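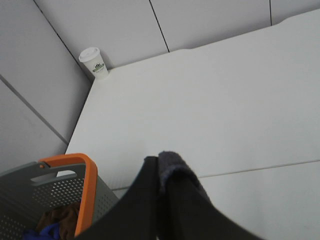
White tabletop and wall panels

Herkine Roll-Out Wrestling Mat, Practice Section
by Zillby
Item 167
$817 per section
Ships by freight. Call for club and school pricing.

In stock: charcoal, royal, maroon
Backordered: forest green (February, maybe sooner)

Quick version: a lightweight roll-out section for practice rooms, garages, church gyms, anywhere you can't leave a mat down all week. Closed-cell foam, smooth vinyl top, textured enough that shoes grip but not so much that it chews up faces. Rolls vinyl side out. One section is 116 pounds so bring a friend, or use the cart (sold separately, see below).

What it is

Sections are five feet wide. Tape them edge to edge and you've got a drilling space, keep adding and you've got a full room. Length is cut at the factory and we can do custom lengths on orders placed by phone. Web orders are standard length only. Please don't put a custom length in the comments box, the warehouse doesn't see it.

Top surface is a coated vinyl, bonded to the foam all the way across, no stitched edges to come apart. Good for folkstyle, freestyle, Greco. Judo people buy it too, they tell us it's a little quick underfoot for them but fine for groundwork.

This is the practice weight, not the competition weight. If you host duals or tournaments you want the Herkine Match, different page, different price, comes with circles painted. We can add a practice circle to this one for an extra charge but it will not be a regulation layout.

Who buys it

Mostly small programs. Youth clubs, middle schools, high schools that share the gym with volleyball, parents with a wrestler and a basement. Jayson Marquez bought his for a two-car garage and then called back for another section the same week. Valbona Mujić runs a girls club out of a school cafeteria, mats go down after lunch cleanup and come up before the evening custodian shift. She's the one who talked us into stocking the longer straps.

College rooms generally go permanent and wall to wall. We do those too. Ask for Prakash Lobo, he does the room layouts.

In the box

Mat section, rolled and wrapped
Hook and loop straps
Starter roll of clear mat tape
Care card (keep it, warranty stuff is on the back)

Not included: cart, wall pads, disinfectant, extra tape. You will need extra tape. Everybody runs out.

Setting it up

Sweep the floor first. Grit under the foam works its way in and you'll feel it later with your knee. Unroll and let the section relax before you tape, ends curl a bit when it's new, more if it rode in a cold truck. A few hours usually does it. Overnight is better.

Butt the edges tight. Tape down the full seam in one pull if you can, two people, one walking the roll and one smoothing behind. Don't stretch the tape. Stretched tape pulls back and opens a gap right where somebodys toe is going.

Take the tape off before you roll it up. Sounds obvious, we get the phone calls. Pull low and slow, back over itself.

Cleaning

Mop before and after every practice with a mat-safe disinfectant, mixed to the label. Let it sit wet as long as the label says, then let it air dry. No bleach straight from the jug. No floor wax, no oil soap, nothing that leaves a shine. Alcohol-heavy sprays will dull the vinyl over time and that is not covered.

Street shoes off. Chairs off. Folding chair legs punch right through, also not covered.

Storage

Indoors, dry, off concrete if you've got a cart or a pallet. Stand the rolls on end for short periods only. Stacking is OK, don't go crazy, the bottom roll flattens and won't fully come back. Straps snug, not cranked.

Sunlight fades the maroon faster than the others. Just so you know.

Warranty

Foam and bond are covered against manufacturing defects. Covers delamination, splitting, foam collapse under normal wrestling use. Does not cover cuts, punctures, cleats, pets, outdoor use, staining or moving damage. Claims need the order number and a couple of clear pictures of the problem. Alfie Fothergill handles warranty and is quick about it if you send everything in one email.

Shipping

Freight, curbside. The driver brings it to the end of the truck and that's it, unless you pick liftgate at checkout. Schools with no dock: pick liftgate. Check the wrap before you sign. If it's torn write "damaged" on the slip, then call us. Once you sign clean we can't do much with the carrier.

Freight trucks for the Staniforth warehouse load Wednesday. Order in by noon Tuesday's cutoff or it goes the following week. Summer is slow, fall is a mess, everybody remembers they need mats the week before practice opens.

Returns

Unused and still wrapped, yes, restocking fee plus freight both ways. Custom lengths and anything with a painted circle are final sale. Colors look different on every screen so get a swatch if it has to match your school blue. Swatches are free.

Goes with

Zikitz mat cart, fits one rolled section, locking casters
Zillby mat tape, clear, by the roll or the case
Zillby wall pads, made to order, same vinyl colors
Long strap set

Questions we get

Will it work on carpet? Low pile, yes. Thick carpet, no, seams open up.

Can one person move it? With the cart, sure. Without, we wouldn't.

Can I cut it myself? You can. Warranty is gone on that section after that. Sharp blade, straightedge, foam side up.

Does the royal match last years royal? Close. Different vinyl batch, so there may be a slight shift. Send us a swatch of yours if you're picky.

Do you take purchase orders? Yes from public schools and districts. Clubs pay by card or check.

For quotes ask for Saadet Yaman. Have your room size ready, wall to wall, and tell her about any posts, doors or radiators that stick out. Include the ship-to zip code and whether you need a liftgate.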